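Colored blocks return to the Zoltside learning room

06/12/2018

The learning room in Zoltside has opened again after a pause of 9 weeks, and the colored blocks are back on its white table. Visitors asked for them many times during the summer, said Thaddeus Iwasaki, who is responsible for the program.

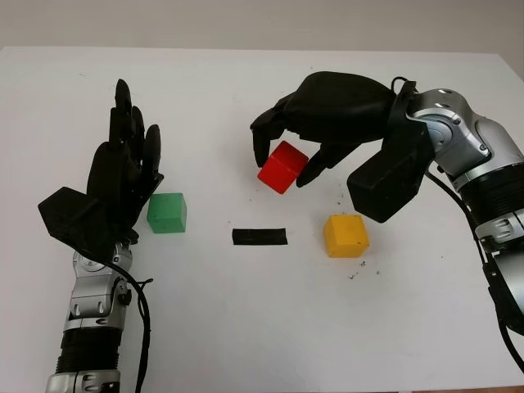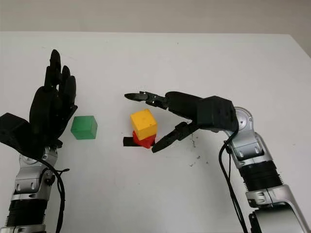 The new program is called Pinico and it has 12 short tasks. Every task uses only a few cubes in strong colors. In the first ones, people put one cube on another and try to keep the sides straight. Later they must build from memory, and this is more difficult than many adults expect.

The room was painted in light gray before the opening. Mr. Iwasaki explained that the old walls had too many posters and small children were looking at them more than at the table. "We wanted a quiet place, where the color is on the table," he said.

The blocks were ordered from Ladanell, a small workshop in Varela. Its owner, Reto Brunner, told us that the edges are a little rounded so that they are comfortable in the hand. The first delivery had the wrong shade of green and it was sent back in October, so the opening was moved by two weeks.

Groups can have up to 17 persons, and they should register at the front desk one day before the visit. Entrance is free for children under nine. A second set of tasks, with longer towers, is planned for next spring.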